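Portada > Local > Vida en el barrio > Reutilización

La sala de lectura de Hirndale pide cuadernos, carpetas y cojines antes de reabrir

La sala de lectura de Hirndale volverá a abrir en noviembre con un rincón de asientos bajos y una mesa de material de papelería de uso libre. La asociación Bråten, que gestiona el local, ha empezado a recoger cuadernos sin terminar, carpetas en buen estado y cojines para amueblar el espacio, que lleva cerrado desde antes del verano por unas obras en la instalación eléctrica.

La recogida se hace por las tardes, a partir de las cinco, en la entrada lateral del edificio. Quien quiera llevar algo no tiene que avisar, salvo en el caso de los muebles grandes, para los que se pide una llamada previa. El local no tiene montacargas y la escalera de acceso a la primera planta es estrecha.

Según explica la coordinadora del proyecto, Gudrun Løken, la idea salió de una encuesta entre los usuarios habituales. La mayoría de las respuestas no pedía más libros, y sí un sitio cómodo donde sentarse un rato largo. «Las sillas que teníamos servían para leer el periódico. Para estudiar una tarde entera no servían», señala.

El rincón nuevo ocupará la parte del fondo, donde antes estaban los archivadores. Se ha previsto que los asientos sean blandos y de distintas alturas, y que se puedan mover. Las mesas de trabajo de siempre seguirán junto a la entrada, con la misma iluminación, y los enchufes se repartirán entre las dos zonas.

Bråten ha recibido ya casi 800 piezas de papelería, entre cuadernos, blocs, carpetas y separadores. Una parte procede de la papelería Disden, que cerró su tienda de la calle principal y cedió las existencias que le quedaban en el almacén. El resto lo han llevado vecinos y dos colegios de la zona.

El material se clasifica por tamaño y no por color, aunque en las primeras semanas se intentó lo contrario. Los cuadernos a los que les faltan hojas se aceptan siempre que conserven las tapas. A las carpetas se les quitan las etiquetas antiguas y se revisan las gomas y las solapas. Lo que no se puede aprovechar va al contenedor de papel.
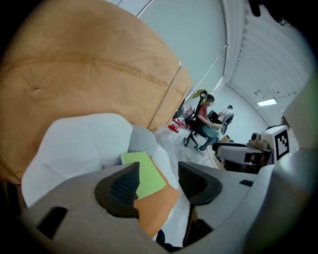

Un cuaderno verde lima y una carpeta naranja, entre cojines. Foto: Asociación Bråten

Los cojines han dado más trabajo. La asociación no admite los que estén rotos o tengan el relleno apelmazado, y pide que las fundas lleguen lavadas. Los tapizados en piel o en materiales parecidos se limpian en el propio local con un paño y jabón neutro. Los acolchados se dejan ventilar antes de pasar a la sala.

«Nos traen cosas muy distintas, desde cojines pequeños de sofá hasta piezas enormes que no caben por la puerta si no se doblan», cuenta Løken. Las piezas grandes se reservan para el suelo, apoyadas contra la pared, y las pequeñas se usarán de respaldo. También se buscan fundas sueltas de algodón para tener recambio cuando haya que lavar las que están en uso.

El presupuesto para el acondicionamiento es de 500 euros, una cantidad que la asociación destinará a dos estanterías bajas, pintura y material de limpieza. El cableado y las luminarias corrieron a cargo del propietario del edificio y no entran en esa cuenta. La pintura se aplicará en la pared del fondo y en el pasillo.

La empresa de mudanzas Zodska se ha ofrecido a recoger los muebles voluminosos sin coste para los donantes, con una ruta semanal por los barrios del norte y otra por el centro. Para entrar en la ruta hay que indicar las medidas aproximadas del mueble, la planta en la que se encuentra y si hay ascensor. No se recogerán colchones ni sofás cama.

Una vez abierta la sala, los usuarios podrán coger un cuaderno o una carpeta de la mesa y llevárselos a casa. No habrá que rellenar ningún formulario. Bråten pide únicamente que cada persona se lleve lo que vaya a utilizar y que los estudiantes que necesiten material para todo el curso lo digan en el mostrador, donde se les preparará un lote aparte.

Los lotes para estudiantes incluirán 4 cuadernos, una carpeta con gomas y un juego de separadores. Se podrán recoger desde la primera semana de apertura y hasta que se agoten. Los colegios que deseen encargarlos para un grupo deben ponerse en contacto con la asociación por teléfono o acudir al local en el horario de recogida.

El horario de la sala será algo más amplio que el anterior. Abrirá por la mañana y por la tarde, con una pausa a mediodía, y en época de exámenes se alargará hasta las diez de la noche. El préstamo de libros se mantiene con las mismas condiciones y los carnés antiguos seguirán siendo válidos. Quienes tengan libros en casa desde antes del cierre pueden devolverlos ya en el buzón de la entrada lateral, sin recargo.

La prensa diaria volverá también a la sala, aunque con menos cabeceras. Las revistas atrasadas que estaban en los archivadores se han guardado en cajas y se consultarán previa petición. Løken calcula que ordenarlas llevará todo el invierno, ya que muchas estaban fuera de su carpeta.

Queda por decidir qué se hará con la sala pequeña contigua, que durante las obras ha servido de almacén. Hay una propuesta para usarla como espacio de trabajo en grupo y otra para dedicarla a los lectores más jóvenes, con parte de los cojines que se han recibido. Los usuarios podrán dejar su opinión por escrito en el mostrador durante el primer mes.

La recogida de papelería seguirá abierta después de la reapertura. La de cojines y muebles terminará cuando el rincón esté completo, y la asociación lo comunicará con un cartel en la puerta. Por el momento lo que más falta hace son carpetas de tamaño folio, cuadernos de cuadrícula y cojines firmes que sirvan para sentarse en el suelo.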